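Shared Tables in the Brostberg Study Room: Surface, Cleaning and Use
Student project report, February 2020
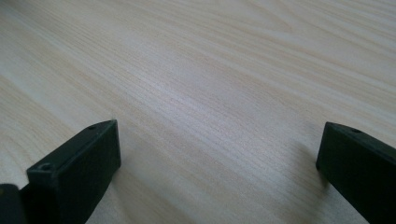 Anjana Siddiqui argued at our first meeting that a pale top was a mistake in a study room, as every pen mark and tea ring would show. Most of the group thought the same, so we made it our first question.

1. Background
The old tables in Brostberg were dark and were replaced in August. The new ones have a light top with a fine wood grain and a smooth finish. We wanted to find out whether students looked after them any differently, and how much work they were to keep clean.

2. Method
We put out a paper form and got 81 back. We also checked the tables at closing time on 13 evenings and wrote down any marks, crumbs or things left behind. Each top was then wiped with a damp cloth and dried. Stubborn marks were left for a second wipe with washing-up liquid.

3. Results
Pencil and tea came off with the damp cloth. Ballpoint needed the second wipe, and on two evenings a faint line remained - both times on the table nearest the door. Crumbs were harder to see on the pale grain than we had expected, and we missed several until we ran a hand over the top.

On the forms, most people preferred the lighter colour for reading. The main complaint was glare from the ceiling lights on white paper, which we had not asked about.

4. Problems
The forms were only handed out in the evening, so morning users are missing. We have no records for the old tables either, and the comparison in section 1 rests on what people remembered.

5. Next steps
Kultlow has the same tables with a cloth and spray kept in the room. We would like to repeat the closing checks there next term, using the same form with a question on glare added.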